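Cluditow table-clearing set: notes for people who want to train on it

Maintained by Vusumuzi Mahlangu. Read this before you quote any number from the Prellport leaderboard, including ours.

The set covers two-arm episodes at one white table, seen from the head camera. The wrist streams are in a separate archive.

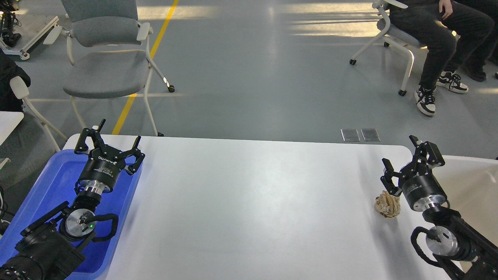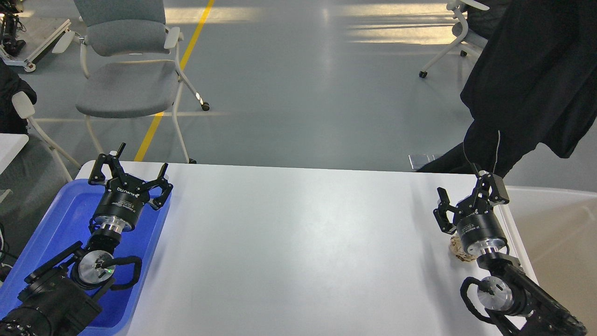 Contents

Episodes: 22 tasks, 30 episodes each
Held out: 4 tasks, picked before any training
Labels: gripper state, contact, success flag

What we trust

Joint logs and gripper state. Both come straight off the controller and were replayed in the Kavanagh simulator without drift worth mentioning.

What we don't

The success flag. It was set by the operator at the end of each episode, and operators are generous. We re-scored one task and disagreed with almost 17 percent of the flags. The other tasks have not been re-scored, so assume the same or worse.

Contact labels come from motor current with a fixed threshold. Soft objects often never cross it. If your policy looks bad at crumpled things, check the labels before you blame the policy.

Known problems

The background changes between episodes – chairs move, people sit down, daylight shifts. Some users call this diversity. It is one room and one table, and we would not claim transfer from it.

The Wunonside planner baseline was tuned on the held-out tasks by mistake. Its scores stay in the table, marked with a star. Please don't compare against them.

Loading

Run check_sync.py first. It fails on any episode where the arm clocks disagree. Skip those – the repair script guesses.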